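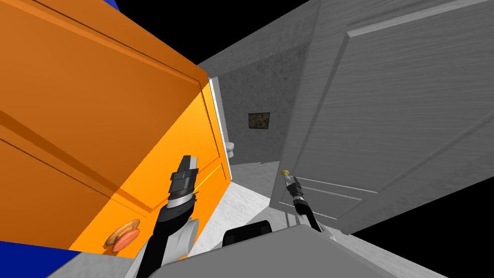 Changing over a rec hall floor from one event to the next, few tips from doing it too many times. Doors first. Get every door on the load path swung open before a single cart rolls, like the orange one and the gray one up top, both wide open with the small room right there between them. Wedge them. A round knob like that orange door has will catch a sleeve or a table skirt every time, so hang a rag over it.

Chairs. Stack 8 high, no more. We had the Kalinowski craft fair out and the Tistness wrestling meet in with three hours between, and the tall stacks were what tipped.

Dirt and sawdust: sweep dry first. Then sweep again. Only then the mop. Wet sawdust turns to paste and you will be scraping it out of the seams til March.

Tape marks. Pull low and slow, back over itself. Leftover gum comes up with a little cooking oil on a rag, then dish soap, then plain water. Dont skip the soap, oil on a gym floor is bad news.

Mats go down last. Two people per mat, one on each end, no dragging.

Label your carts!! Masking tape and a fat marker. 800 chairs at Cusis all look the same as the Milanix rentals when your tired.

Trash bags: leave spares in the bottom of the can under the liner. More on bleachers when I get to it.

Updated August 1, 2024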